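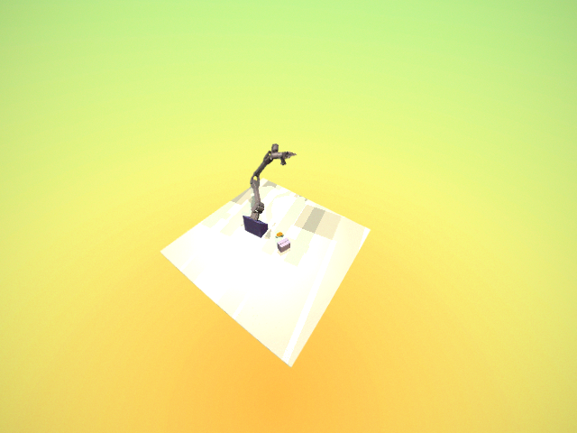 About Kaczorowski

Kaczorowski is a small evening and weekend school for people who want to learn to bind, mend and make books. We have two rooms on the first floor of the old Prinard building in Clekberg, a good many cast iron presses, and more bone folders than anybody could lose in a lifetime (though our students do their best!).

24 shares

We started with one beginners' course in January, in a room so cold that the paste took all night to dry, and every place was taken. People came in after work with their coats still on and stayed until we had to lock up. That first group asked for a second term, then a third, and a fair few of them still turn up on open bench evenings with half a rucksack of battered paperbacks.

What we teach

Most people begin with the ten-week course, which goes from folding and simple pamphlet stitching through to a proper case-bound book with a rounded spine. You'll make a mess of your first set of endpapers and that's fine - we keep plenty of spare paper. After that you can carry on with leather, with boxes and slipcases, or with paper repair, where the work is slow and fiddly and completely absorbing once you get into it.

We also run single days on marbling. These are noisy, wet and great fun, and everyone goes home with a stack of sheets and blue fingernails. Children from ten upwards are welcome at the marbling days if they bring a grown-up.

Classes are kept small, with one tutor in the room the whole time and a second on leather days. All our tutors bind books for a living, so they know the quick ways as well as the textbook ways, and they'll happily argue about which is better while you're waiting for your glue to set.

The library

Our reference library has 401 books on binding, paper and printing, and students can borrow them for a month at a time. Many came to us from the Distness print works when it closed, along with our big guillotine and 309 brass finishing tools. We're still sorting the tools. If you know anything about the ones with the small fern pattern, please do come and talk to us, we'd love to hear it!

Coming to see us

You don't need any experience, and you don't need to buy tools before you start. Wear something you don't mind getting paste on. The entrance is on the yard side of the Prinard building, up one flight of stairs, and there is a lift if you ring the lower bell. Open bench evenings cost £20 and include tea, board offcuts and as much thread as you can reasonably use.

Courses for the autumn go up on the noticeboard and on the courses page at the same time, and beginners' places tend to go first. If the one you want is full, ask to go on the list - people's plans change and we often ring round in the last week.

Page updated 12 May 2025

24 shares
3 comments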